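Kit & Clubhouse > Around the House > Soccer Season Tips

Print this page | E-mail this page

Kitchen Laundry Garage Kids Pets Ask Us

Getting Through Soccer Season With Your House in One Piece

I have two kids in soccer, a husband who plays in an over-35 league and thinks he's nineteen, and a laundry room about the size of a phone booth. So when people ask me how to get grass stains out of white shorts, boy, do I have opinions! My friend Folasade Fashola has been after me to write these down, so I finally did it during one very long rainy afternoon when both games got called off.

Grass stains first. Don't use hot water. I did that for an entire spring and baked every one of those stains in for good. What works for me is plain white vinegar and cold water, half and half, dabbed on and left alone while you make dinner. Then a little dish soap rubbed in with an old toothbrush, then a regular cold wash. Check the shorts before they go near the dryer. If you can still see green, do the whole thing over. I've had shorts go three rounds and come out fine.

Mud is a different animal. Let it dry! I know you want to get it in the sink right away (my mother-in-law cannot stand to see a muddy sock just lying there), but wet mud only spreads. Dry mud you can knock off outside, then brush, then wash. I hang the socks over the porch rail overnight and whack them together in the morning like chalkboard erasers.

Numbers and names on the backs of jerseys will crack if you're rough with them. Turn the shirt inside out, wash cool, hang it up. No dryer, no iron right on the lettering. If a corner has started to lift, lay a piece of parchment paper over it and press with the iron on low for a few seconds, then let it cool before you peel the paper off. I saved my son's number 6 that way and he wore it the rest of the year.

Now for cleats, which is the smelly part. Pull the insoles out as soon as you get home. Stuff the shoes with newspaper, loosely, and change the paper before bed. If there's a real smell, put a spoonful of baking soda in each one and shake it out the next day. Please don't set them on a radiator – the glue lets go and the soles start flapping. Ask me about the pair we lost last October, right before the tournament. For mud packed around the studs I use a wooden skewer from the kitchen drawer.
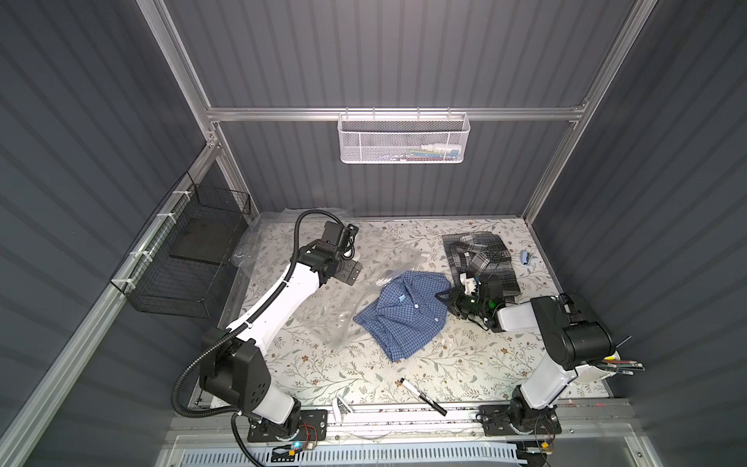

Shin guards are what really stink in most houses, and people forget they can be washed at all. Fill the sink with warm water and a squirt of dish soap, scrub the padded side, rinse well, and stand them up somewhere with air on both sides. The ankle sleeves, if they come off, can go in with the socks in a mesh bag. After that they need a place to live, and a drawer is the worst place you can pick, all dark and closed up. A white mesh basket hung from a rail by four small hooks is just right, up off the table with air coming through all those little holes. It's a nice wide shape too, so the shin guards can lie side by side. Just don't let anyone toss a wet towel on top.

Water bottles! Take the whole lid apart, including the rubber ring, which you can work out with the handle of a teaspoon. Soak everything in warm water with a spoonful of baking soda, then rinse. Store bottles with the lids off. Every bottle I ever threw away was one I'd put away with the lid screwed on.

Goalie gloves need gentle handling. Rinse them in lukewarm water, squeeze (never wring), and keep squeezing until the water runs clear. Lay them flat on a towel in the shade. My daughter plays in goal and her coach, Musa Obi, has the kids dampen their palms a bit before a game, and says gloves that are bone dry get crumbly. I was doubtful, but her last pair made it through the season and they usually don't.

A few smaller things, in no order:

Keep an old shower curtain in the trunk. It goes under the bags, the ball, the cleats, and on bad days the child.

A ball that's been left out in the garage all winter will be soft. Put a drop of silicone oil or glycerin on the needle before you push it in, and go slowly. A dry needle can wreck the valve and then you're buying a ball.

Orange slices travel better if you cut the orange, put it back together, and hold it shut with a rubber band. Less brown, less sticky.

Write the last name on the inside of everything with a laundry marker, and do the heel of each sock too. Our team all has the same blue socks and I've brought home more strangers' socks than I can tell you.

If you bake for the team, bar cookies do best. I do a pan of oatmeal bars at 350 and let them cool all the way before cutting. Meringues go at 225, and they're lovely, but they will not survive a car ride with ten-year-olds (I tried it once, for the end-of-season party, and we ate them with spoons).

Yetunde Anozie wrote in to ask about the gray, dingy look that white jerseys get by midseason. Usually that's too much detergent. Try half of what you've been using and soak the shirts first in cool water with a scoop of oxygen bleach, overnight if the label allows it. Skip chlorine bleach on anything stretchy – it goes yellow on you.

Next time I'll get to grass on car seats and what I do about the smell in the trunk, which is still a work in progress at my house.

Print this page | E-mail this page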